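Datasets > Trodden > Data card

Overview Files Fields Changelog Issues

# Trodden: a produce price and grade table

21 Oct 2026 – Tuva Hedlund

Trodden is a flat table of retail produce listings, one row per item per store visit. Release 2 has 550 rows from 30 stores. It was built to test unit-price normalization and is too small for estimating market prices.

## Files

- `listings.csv` – one row per listing, UTF-8, comma separated
- `stores.csv` – store key, region code, currency
- `aliases.csv` – 114 name variants mapped to a canonical item name

## Fields

`item_raw` is the shelf label as typed by the collector. `item` is the canonical name after alias lookup. Bell peppers are split by color, so `pepper_bell_red` and `pepper_bell_yellow` are separate items even where a store sells them at one price.
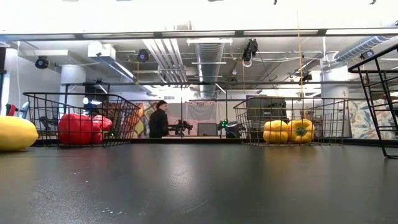

`price` is stored as a decimal string to avoid float rounding. `unit` takes one of `each`, `kg`, `lb` or `pack`. For `pack`, the field `pack_count` must be present; the loader rejects the row otherwise. Prices marked down at the shelf go in `price` and the earlier price in `price_was`.

## Normalization

Per-weight prices convert to kilograms. Items sold by `each` are left alone unless `weight_g` was recorded at the store. No default weights are applied. Release 1 did apply them, using the Pavum weight list, and small fruit came out badly underpriced. 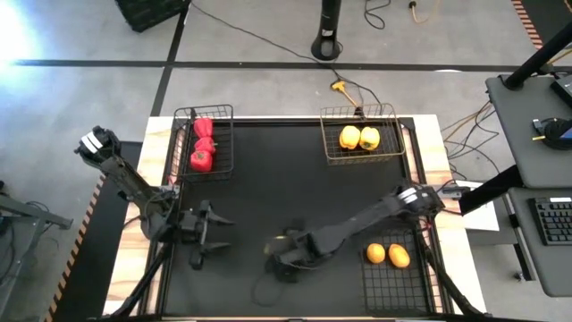 Orsolya Szalai asked in the issue tracker that the old weights stay available behind a flag, as her comparison against release 1 can't be rerun without them. They are now in the `legacy` branch, read-only.

## Known problems

- Rows from the Zolinero stores lack `grade`.
- `price_was` is sometimes equal to `price`. Treat these as no markdown.
- Tax handling differs by region and is not corrected.

## Loading

Run `trodden load listings.csv --strict`. Without `--strict`, bad rows are written to `rejects.csv` and the exit code is still 0.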